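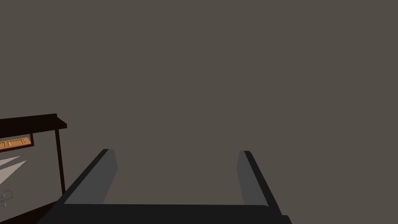

Kosel indoor antenna amp vs. mast preamp - which one first?

attic_yagi
Posted in: Over-the-air reception

OK so I finally got a real antenna up in the attic and I am having way too much fun with it! On a bare run of coax to one TV I get 38 channels. As soon as I put the splitter in to feed the upstairs TV I lose the whole Gestalgate group (that transmitter is the far one for me) and the Sisay ones start breaking up in the evening.

I have two options on my shelf. One is a Kosel distribution amp that goes in the basement next to the splitter. The other is a Burkemura mast preamp, which would go up by the antenna with a power injector downstairs. I'd love to try both in a row and see what happens, but I thought I'd ask before I crawl back up there in August heat.

rabbitears_ron
Preamp first, every time. You want the gain before the cable loss, and the preamp's noise figure sets the tone for everything after it. If you boost in the basement you're boosting whatever the coax left you, noise included. Put the Burkemura within a few feet of the antenna and leave the Kosel in its box.

coaxqueen
Going to disagree with Ron a little here. Attic_yagi said the bare run to one TV is fine! All channels, no amp. So the signal coming down the cable is good enough, and the trouble starts at the splitter. That's the exact job a distribution amp is for. It's also a ten minute job with no ladder.

How many ways is the splitter, and how long is the run?

attic_yagi
It's an old four-way that was in the house when we moved in, only 2 ports in use. No idea on the run, the cable has footage printed on it so I went and looked (this is the kind of evening I enjoy now). It says 478 at the attic end and something I can't read at the basement end. There's paint on it.

coaxqueen
There's your culprit, or a good part of it. A four-way costs you 7 dB or so per port and a two-way is closer to 3.5. Swap it before you power anything up! And put 75 ohm terminators on any port you aren't using.
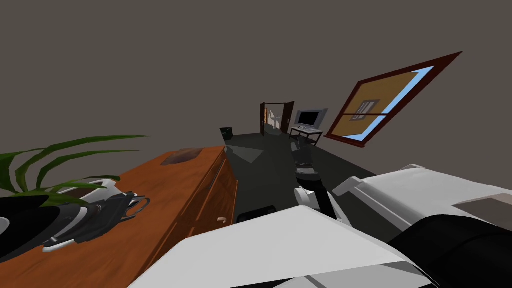 Ekow Asamoah
Section moderator, Over-the-air reception
Replying to attic_yagi

Great thread, and I love that you went and read the cable jacket. Both of you are giving good advice, it just depends on where the margin is going. Try this order:

1. Two-way splitter, new connectors on both ends. Rescan.
2. Still missing Gestalgate? Add the Kosel ahead of the splitter. Rescan.
3. If the far channels are still marginal, take the Kosel out and try the preamp alone.

Please don't run both together on the first try. If Sisay is your strong tower you can overload the tuner, and overload looks a lot like weak signal - blocky picture, channels that drop in and out. I chased that in my own house for a month before I pulled an amp out and everything came back.

One more thing on the preamp. The injector's DC has to reach the mast unit, so any splitter between them needs a power-passing port, and you have to use that port.

rabbitears_ron
I'll give you the splitter, I missed that there were spare ports. Still say the evening breakup on Sisay is a front-end problem. Losing channels at night is not a splitter thing.

coaxqueen
Could be multipath, could be an LTE tower nearby. A filter would tell you more than an amp would. Neither of us knows yet, Ron!

attic_yagi
UPDATE! Two-way splitter is in, fresh compression connectors, no amp at all. Gestalgate is back on both TVs. I did a little dance in the basement. Sisay still breaks up upstairs at 9 or so but the downstairs set holds steady.

coaxqueen
Yesss. Swap the two TVs' cables at the splitter and see if the breakup follows the cable or stays with the set.

rabbitears_ron
Nice work. If it stays with the upstairs set, check whatever wall plate is up there. Those old barrels get loose inside. I'm keeping my vote for the preamp though.

Ekow Asamoah
Post your signal readings from both TVs before and after, same channel if you can. And moving the antenna a foot or two sideways costs nothing - attics are funny that way.

attic_yagi
Will do tonight. Wall plate is behind a bookcase, so that one may have to wait.

View count: 1052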